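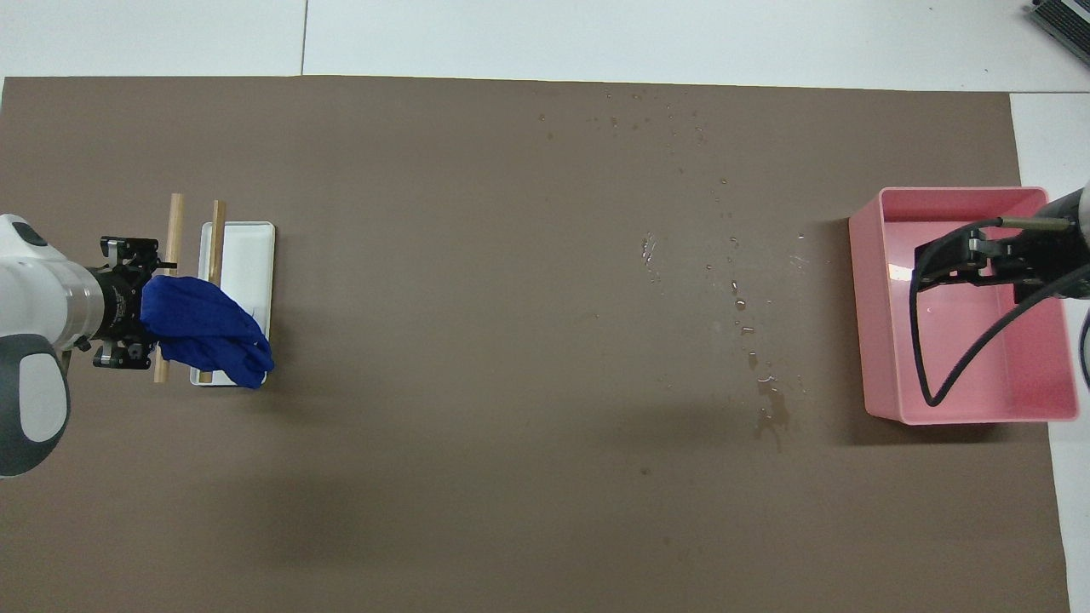
*A blue cloth, a white tray and a brown-gray mat.*

# Tuning the Room: How the Flascombe Singers Learned to Hold Pitch

The Flascombe Singers lost a quarter tone in almost every long unaccompanied piece they performed before 2016. The drop was even and slow, and most audiences never heard it. It became audible only when an organ entered after the choir, at which point the two were plainly in different keys.

Annelies Sutter took over as director that year. She had trained as a piano technician before she conducted, and she treated the flat singing as a measurement problem. For one full season she recorded each rehearsal on two microphones and logged the pitch of the final chord against the opening one. The worst result was 86 cents flat, close to a full semitone (100 cents), in a setting of evening psalms that runs just over eleven minutes.

## Where the pitch goes

Choirs drift for several reasons, and the causes overlap. A choir singing pure intervals will move in pitch if the harmony travels through certain chord sequences, even when every interval is in tune. The comma involved is small, but it adds up with each repeat. Tired singers approach rising steps too low. Repeated notes sag. Closed vowels at low volume lose breath support, and the pitch follows.

Sutter's logs let her separate these. Drift from the harmony itself showed up at the same bar in every take. Drift from fatigue moved around and got worse in the second half of the evening. In the psalm settings, less than a third of the loss came from the chords. The remainder came from repeated notes in the inner parts, mostly the altos and second tenors, who spend long stretches on one reciting tone.

"The inner voices had been told for years that they were the floor," Sutter says. "They sang like a floor. I wanted them to place each note again every time they sang it."

## The Hidero layout

The fix that drew outside attention was a change in standing order. Sutter calls it the Hidero layout, after the parish hall where the choir first tried it. The 30 singers stand in a shallow horseshoe, in mixed quartets, with the basses on the inside of the curve. Each singer has a bass within arm's reach and no neighbor on the same part.

The layout has costs. Entries are harder to coordinate, and weak readers have no one to follow. The blend is less smooth at close range, although it evens out by the fourth or fifth row of seats. Sutter uses it for slow homophonic music and returns to blocks for anything with fast imitation between the parts.

Spacing matters as much as order. The choir had been standing shoulder to shoulder, a habit left over from a narrow chancel. With the shoulders apart, singers hear more of their own voice against the group, and they correct sooner. On the hall floor the positions are set with tape before each rehearsal.

## The Fudo recording

The group's new album, *Joseph*, was made for the small label Fudo in September. It is a single work in nine movements for unaccompanied voices, with no instrument at any point to hide behind or clash with. The score moves down by thirds through the first four movements and climbs back over the remaining five.

Sutter asked for long takes. Movements one through four were recorded without a stop, and the version on the album contains only two edits, both for page noise. Measured from the first chord to the last chord of movement four, the choir finishes nine cents flat of where the score puts it. She had budgeted for fifteen.

The sound is drier than on the choir's earlier discs. Consonants are close, and the low basses in the sixth movement have a grain that some listeners will find rough. The soprano line in the seventh is slightly sharp through its middle section — a rarer fault in this group, and one Sutter chose to leave in. The text is clear throughout.

The choir will sing *Joseph* in full at Flascombe on December 29, 2018, in the horseshoe, with the organ closed. The evening psalms are on the program for spring, and Sutter has started a new log for them.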